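Saiu o cartaz do festival de Grovton e eu ainda estou aqui a ler a lista de nomes pela terceira vez! 9/7/22, apontem a data.

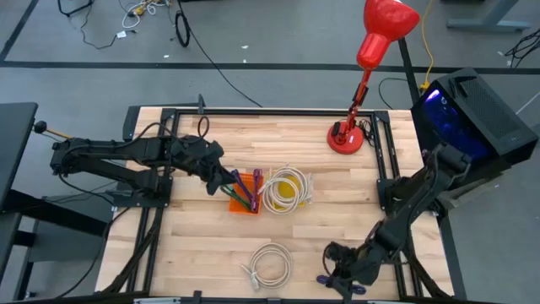
O Wouter Van Damme fecha a noite no palco grande, com o quinteto completo. Vi-o em abril numa sala minúscula e saí de lá sem voz – e ele nem canta, toca contrabaixo.

Antes dele tocam os Bralel, que finalmente trazem o disco novo para o palco. Quem só conhece o primeiro álbum vai estranhar os metais, mas deem-lhes duas músicas e ficam convencidos.

A Kedia abre a tarde, sozinha ao piano. Dizem que vai tocar peças que ainda não gravou. Se for verdade, chego uma hora antes das portas e levo sandes.

São cinco concertos ao todo e mais de 212 músicos, contando com a orquestra juvenil (sim, há orquestra juvenil, e vai tocar com a Kedia no fim!!).

Quem vai de transportes: o autocarro 131 para mesmo em frente ao recinto. O último de volta costuma ir cheio, por isso combinem boleias.

Ah, e há sessão à meia-noite no bar Geerts, entrada livre para quem tiver pulseira. Só cabem 127 pessoas lá dentro, portanto corram depois do encore.

Alguém sabe se o Wouter traz o mesmo baterista de abril? Aquele solo a meio de tudo – ainda ando a batê-lo na mesa da cozinha.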